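Cirkodden woven table baskets, rectangular

Item 500: orange
Item 502: dark brown
Range: Cirkodden tableware and serving
Supplied by: Trusberg

Description

Rectangular open basket for fruit, bread rolls, wrapped cutlery and sachets. Woven from synthetic strand throughout, with a braided rim. No lid, no handles, no liner. Intended for table and counter use in canteens, breakfast rooms and at home.

Both items are sold singly or in packs of 3. Mixed-colour packs are not available. Minimum order for trade accounts is one pack.

Item 500, orange

The orange version is normally chosen for fruit. Whole apples, pears and citrus can be placed straight in the basket. Soft fruit and berries should go in a bowl or on a tray, as juice will get into the weave and is slow to clean out. 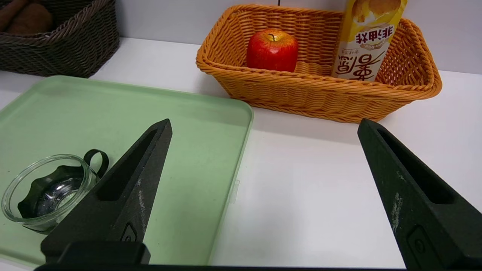

Item 500 with a red apple. Pale green tray and clear glass bowl not included.

The basket can be used next to any of the trays in the Cirkodden range. It is not designed to be carried on a tray when full. Trays and bowls are listed separately under Serving.

Item 502, dark brown

Same use and care as item 500. The sides flare gently from a flat woven floor, and the rim is rounded and runs right round the top edge. The brown strand shows crumbs and flour less than lighter colours and is the usual choice for bread. Line with a napkin or greaseproof sheet if the bread is unwrapped.

Shade may vary slightly between batches. Customers adding to an existing set should quote the batch code on the order so that stock can be matched where possible.

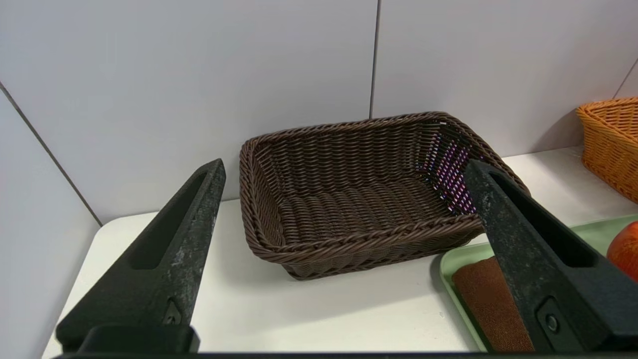 Care and cleaning

Shake out crumbs after each use. Wash by hand in warm water with washing-up liquid, using a soft brush along the strands and under the rim. Rinse and leave upside down to drain. Do not put in a dishwasher, oven or microwave. Do not use bleach.

Keep away from hot pans and heat lamps. A strand that has lifted can be pushed back with a blunt knife; do not cut it.

Ordering and returns

Trade orders: Ziad Hamdan, Trusberg sales desk
Spares and batch matching: Lina Nimri

Orders received before 3 pm are packed the same working day. Unused baskets can be returned within 17 days with the label attached. The former Emiren line has been withdrawn and its liners do not fit items 500 or 502.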